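How to Regrout a Tiled Wall Without Losing the Tiles

Posted 2024-11-06

Grout is the part of a bathroom you never picked. Somebody else did, years ago, in a color they called "bone," and now it is your job. The good news is that replacing it takes patience and very little talent, which suits most of us.

What you need

A hand grout saw, a rubber float, two buckets, a big sponge with rounded corners, a vacuum, painter's tape, safety glasses and a dust mask. For a wall with joints under 1/8 inch, buy unsanded grout. I used an 8-pound bag of Titesell in light gray and had plenty left over, which now lives in the garage with its relatives.

Step 1. Rake out the old grout

Set the saw in the joint and pull toward you with light strokes. You want to get down to two-thirds of the tile's depth. Go slowly where corners meet. Power tools are faster at this, and also faster at chipping tile.

My bathroom in Lorkcombe took 3 evenings of raking. I had planned on one. Vacuum the joints when you are done, then wipe them with a damp sponge and let everything dry overnight.

Step 2. Think about your pattern

Plain square tile gives you long straight joints, and you can fall into a rhythm. Octagons with small square inlays are another matter. Every joint is short, every joint changes direction, and dark inlays show each smear of pale grout you leave behind. Add half again to whatever time you had in mind, and work in patches no bigger than a bath towel.

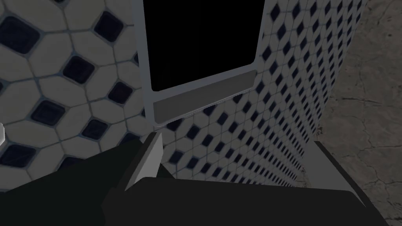

Valis wrote in after the first version of this page to say that I had the patches too big. On a busy pattern, the grout in the first corner is already stiff by the time you reach the last one, so Valis does half that size and wipes before moving on. "You feel silly with such a small patch," the note went on, "and then you see how little haze there is."

I tried it on the last wall and have to admit it went better. The towel stays in the text for people with plain squares.

Step 3. Mix and spread

Put the water in first, then the powder, and stir until it looks like peanut butter. Leave it alone for ten minutes and stir again. Press it in with the float held at an angle, moving across the joints on the diagonal - if you run along them, the edge digs the grout right back out.

Step 4. Wipe, then wipe again

Wait until the grout is firm to a fingertip. Use a barely damp sponge, one pass per side, then rinse. I changed the water 19 times and would do it more often next time. Buff off the last haze with a dry cloth a few hours later.

Keep the shower off for three days. Inside corners get caulk in a matching color, never grout.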